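Sorting Out a Jewelry Box: Tips for Rings, Chains and Small Cases

Bedroom and Closet Tips

Most jewelry boxes get messy the same way. Things go in at the end of the day, wherever there is room, and after a few months the chains are knotted and one earring of every pair is missing. An hour at a cleared table is enough to put it right.

Before you start

Pick a table with good light and a pale top. Silver shows up well on cream or white and is easy to lose on a patterned cloth. Close the sink drain if you are working in a bathroom. Have these ready:

A soft dry cloth
Two straight pins or fine sewing needles
A small dish for things that need repair
A cotton swab or a clean, soft makeup brush
Small zip bags for chains you seldom wear

Take the insert out first

If your box has a lift-out tray, take it out and set it flat beside the box. Many people never do this and forget what is underneath. Lift it straight up by both ends. If it sticks, run a butter knife wrapped in a cloth along the edge and try again. Do not pull on the hooks or on the ring padding, which is usually just glued down.

Put all the rings in one pile on the table, away from the edge. Leave chains in the box for now. Moving a tangle around tends to tighten it.

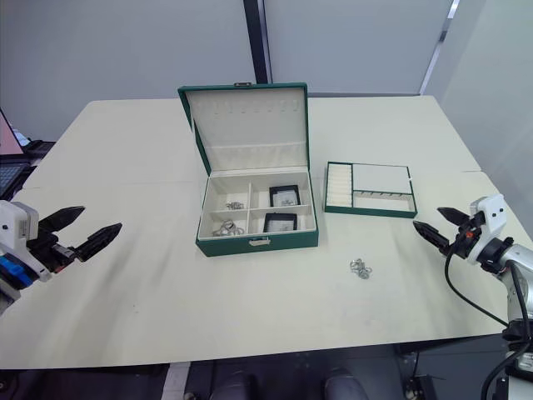

One reader, Inska, does the rings last and not first. By then, the note says, you know how many slots you have left, and the ones that don't fit can go in a compartment inside a pouch. Either order works. If you have more rings than slots, keep the everyday ones in the tray and store the rest below.

Clean the lining

Fabric lining holds dust and bits of old polish. Brush it toward one corner, then pick up the dust with a piece of tape wrapped around your finger. A vacuum with a stocking over the nozzle also works on low power. Avoid water on glued fabric. It can leave a ring, and the glue may let go.

Brush between the ring rolls with the cotton swab. Check the pocket in the lid if there is one. Stud backs and folded receipts end up at the bottom of it.

Untangling chains

Lay the knot on a flat, hard surface. Open any clasps. Put the points of both pins into the middle of the knot and spread them apart a little at a time. A drop of baby oil helps with a tight knot in plain silver, but keep it off pearls and glued stones, and wash the chain afterward in warm water with dish soap. Dry it fully before it goes back.

Thin chains can go on the hooks in the lid, one to a hook. Fasten the clasp before hanging. Long necklaces will drag on the bottom when the lid comes down, so tuck the lower end into the pocket. Heavy pendants are better lying flat, as small hooks bend easily.

What goes where

Use the big compartments for things that already have a case of their own. A square case can take up a whole compartment, and that is fine if the piece inside is worth it. Stand it up or lay it flat, whichever lets the lid close without pressing on it.

Keep silver away from costume jewelry where you can. Plated pieces rub off on each other. An anti-tarnish strip in each silver compartment slows the darkening, and it should be changed about as often as the package says.

Latches and hinges

Open and close the lid a few times while the box is empty. A loose latch can often be fixed by tightening its screws with an eyeglass screwdriver. If a screw just spins, take it out, put a sliver of toothpick in the hole and screw it back in. A stiff hinge needs a touch of candle wax. Oil will stain the lining.

Putting it back

Fill the base, then the tray, then the hooks. Close the lid slowly and listen for anything scraping. Store the box away from the bathroom and out of direct sun, which fades colored coverings on one side.

Go through the repair dish the same week and take what needs a jeweler in one trip.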